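Home Portfolio Services Shop Journal Contact

Pre-Launch Inspection: Brasoleck Blog Redesign

Filed under: Blog Design, Checklists, Client Notes

Print this page | E-mail this page

Inspected by: Aqeel Awan
Date: January 6, 2019
Theme: Lokley, with a custom child theme
Hosting: Clasero

Hello again, and thank you for being so patient through the holidays! I go through this same list before any blog I've designed goes live, and I always send the client the full copy with my comments left in, because I'd want to read them if it were my blog. OK means I'm happy with it. FIX means it has to be done before launch, and LATER can wait until you've had a little time to settle in and enjoy the place.

1. Backups and safety

Full backup of the old blog, files and database: OK
I saved one copy at Clasero and downloaded another to my own drive. I also opened the downloaded one up on a test site to make sure your posts were all in there, and it was so nice to see the old header again (I had a soft spot for that teal).

Old admin accounts removed: FIX
There's still a login from your previous designer. I'm sure it's perfectly innocent, but please delete it or let me know and I'll do it. When it asks what to do with that account's posts, assign them to yourself and don't pick the delete option!

Security certificate working on every page: OK
The padlock shows up everywhere, including the old recipe archive that gave us so much trouble. 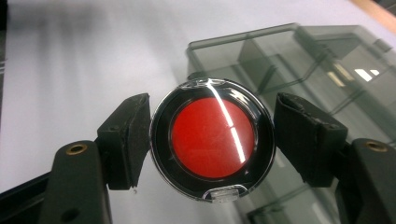
2. Header, colors and fonts

Header sharp on phone, tablet and desktop: OK
I love how this one came out. The little hand-lettered tagline gets small on a phone but I could still read it without squinting, and my eyes are not what they were.

Text dark enough against the background: FIX
The pale pink we picked for links looks lovely on the inspiration board and is very hard to read in a paragraph. I've tried a deeper rose from the same family and put it on the test site. Have a look in daylight if you can, and then again in the evening with the lamp on, and tell me which one you prefer.

Fonts loading properly: OK
The script font is now used only for post titles and the sidebar headings. I took it off the buttons, where the capital letters were running into each other.

3. Images and speed

Homepage images under 200 KB each: FIX
Most of them pass easily. The big welcome photo doesn't, and neither do the 2 category buttons you sent over last, so I'll save those again at a smaller size. You won't need to send me anything new.

Blog post photos fit the new column: OK
Older posts had narrower pictures, and I've centered them so they don't hang over on the left side. They look quite at home now.

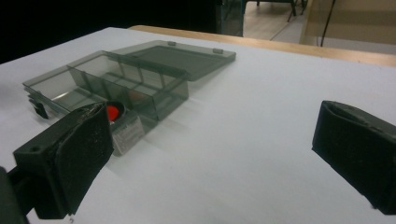 Alt text filled in: LATER
This is a big job with an archive like yours, and I wouldn't want you to lose a whole weekend to it. Start with your most popular posts and do a handful whenever you're waiting for the kettle. Write it the way you'd tell a friend over the phone what's in the photo.

4. Links and forms

Main pages and categories return a 200 status: OK
That's just the server's way of saying the page was found. I checked the menu, the footer and every category.

Old post addresses redirect to the new ones: FIX
The craft tutorials go where they should. The travel posts still lead to the "not found" page, and I suspect it's the way the years were written into the old addresses. I'm working on it.

Contact form delivers: OK
I sent myself a test through the Tai form plugin and then sent one to you. If it isn't in your inbox, do look in spam before you worry!

Newsletter sign-up: LATER
It works, but the thank-you message is still the one that came with the plugin and it sounds a bit stiff. Send me a line or two in your own words and I'll drop it in.

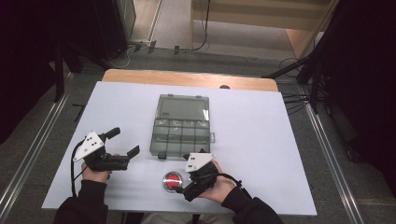 Gray plastic organizer box and red push button on a white board.

5. Sign-off

Please reply with a yes or no on the rose link color and the old admin login. Once I have both of those, I'll finish the redirects and the welcome photo and we can choose a launch morning together. I'd rather do it early, while your readers are still at breakfast, so keep a January morning or two free for me.

Status: not cleared for launch, FIX items open
Aqeel

Print this page | E-mail this page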